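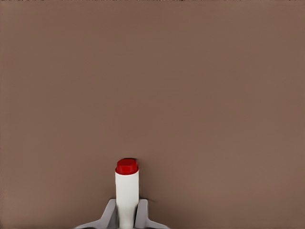 Simulated grasp, white bottle with red cap, wrist view.

Zendham Manipulation Group
Minutes of the data collection meeting, November 2018

Present: simulation, learning, operator team, Cerness liaison.
Apologies: hardware.

1. Minutes of the last meeting
Accepted with one correction. Under item 4, "episodes" should read "grasps". The two are counted separately in the Perrin log.

2. Collection status
The bottle set now stands at 2,836 accepted episodes. The operator team reported that 285 were rejected at review and are kept in their own folder. Most rejections were for episodes that ended before the operator had released the bottle. The rest were for long pauses in the middle of a reach, usually when an operator stopped to ask a question with recording still on.

It was agreed that pauses of more than 3 seconds will be flagged automatically and looked at by a person before anything is thrown out. Simulation will add the flag to the review tool.

3. Cap colors
Learning asked whether cap color should be balanced across the set. The September batch leaned heavily toward red, and the first policy trained on it did worse when the cap was any other color. Operators have been drawing colors from a list since then, but the list was not shuffled between sessions.
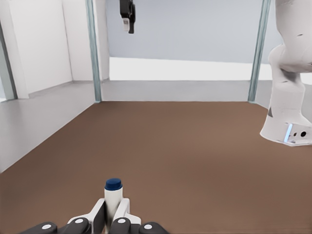

Simulation will shuffle the list at the start of each session and write the color into the episode header. Learning wants red and navy held at equal counts until the next training run. Other colors can follow once that run has been looked at.

There was some discussion of whether to drop part of the September batch to even things up. Decision: keep all of it and weight it down in training. Learning will report back on what weight was used.

4. Camera views
The wrist view and the wider view are both being saved for every episode. Cerness asked if the wider view could be dropped to save disk space. Learning objected, as the comparison between one view and two has not been run. Left as is for now. Simulation will check whether the older episodes can be compressed without changing the frames.

5. Operator instructions
The written instructions still tell operators to grip the bottle "near the middle". Two operators read this differently and their grasps look different in the log. The wording will be changed to give a height range. Variation inside that range is wanted and operators should not try to repeat the same grasp each time.

New operators will do 30 practice episodes before their work counts toward the set. Practice episodes are to be saved under a separate name. Last month a few ended up in the main folder and had to be taken out by hand.

6. Transfer to Grarside
Grarside has asked for a copy of the set with the review notes attached. No objection, provided the rejected episodes are sent too and clearly marked. Cerness will confirm the format.

7. Actions
Simulation: pause flag, color shuffle, header field, compression check.
Learning: training weights for the September batch, one-view and two-view comparison.
Operator team: new wording on grip height, practice folder.
Cerness liaison: format for Grarside.

8. Any other business
The Perrin log will be offline for one afternoon while it is moved to the new server. Operators should keep local notes and enter them afterward.

Next meeting to be set once the training run has finished.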